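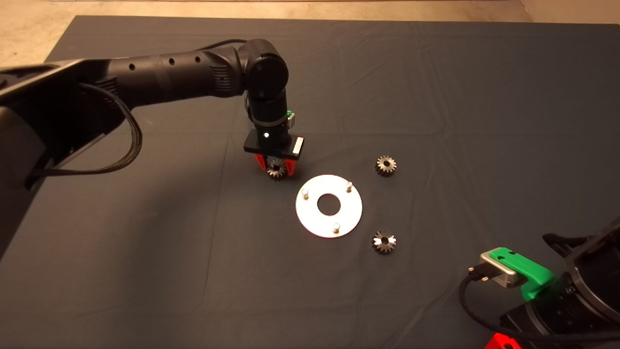 4. Putting the gears on the plate

Before you start: sections 1 to 3 done, cloth down, plate out of its bag. If you skipped section 2 (cleaning the bores) go back and do it. Takes five minutes.

You need
- the ring plate (white, big hole in the middle, three short pins)
- the three metal gears
- lint-free rag
- light oil, the small bottle from the Testley kit
- a soft pencil

4.1 Lay the plate flat on the cloth, pins pointing up. Dark cloth is best, the pins are short and you want to see them. Smooth out any big fold under the plate. Small creases don't matter.

4.2 Turn the plate so one pin is closest to you and the other two are at the far side, left and right. Pencil a small dot on the rim by the near pin. That's pin 1. Far left is pin 2, far right is pin 3. The rest of this guide uses those numbers.

4.3 Wipe each pin. Dry rag only.

4.4 Set the gears down flat on the cloth, clear of the plate. Don't stack them. Teeth pick up nicks from each other and then you'll be back here in December with a noisy set.

CAUTION: Gear edges are sharper than they look. Hold by the rim, light grip, keep fingertips out of the bore.

4.5 One drop of oil on pin 2. One. Not a puddle.

4.6 Pick up the first gear. Keep it level. Bring it over pin 2 and look straight down through the hole until you see the tip of the pin in the center.

4.7 Lower it. It should drop on under its own weight or with a very light push. If it stops part way, lift it straight off and start again. Do not rock it, do not tap it.

Note: a gear that sticks on one pin will sometimes go fine on another. Swap before you start sanding anything. Marlene Vachon keeps a list of the tight ones at the Lulbridge shop, call ext. 146 and give her the batch number.

4.8 Spin it with one finger. Should turn free with no scrape. Scraping = grit on the plate, or a burr. Lift off, wipe, try again.

4.9 Same again for pin 3, then pin 1. Oil, line up, lower, spin.

CAUTION: Don't pick the plate up by a gear. Nothing is holding the gears on yet except gravity. Slide a hand under the plate if you have to move it.

4.10 With all three on, turn each one a full turn by hand, slowly. Feel for a tight spot. If you find one, pencil a mark on that gear and write it on the card.

If something's wrong

Gear sits crooked: grit under it, or the bore wasnt cleaned. See section 2.
Gear wobbles: wrong gear for the set. Check the bag label, should read 559. Bags marked 471 are the older Petersen size and too loose for these pins.
Pin moves when you touch it: stop. Plate needs to go back, don't glue it.
Oil on the teeth: wipe off before you carry on, it drags in lint from the cloth.
Dropped a gear: check every tooth agianst the light. Any chip, replace it.

Leave the plate flat until you're ready for section 5 (center gear and cover).

Step 4.7 reworded by K. Turcotte, Monday, May 25, 2020. Throw out older printouts.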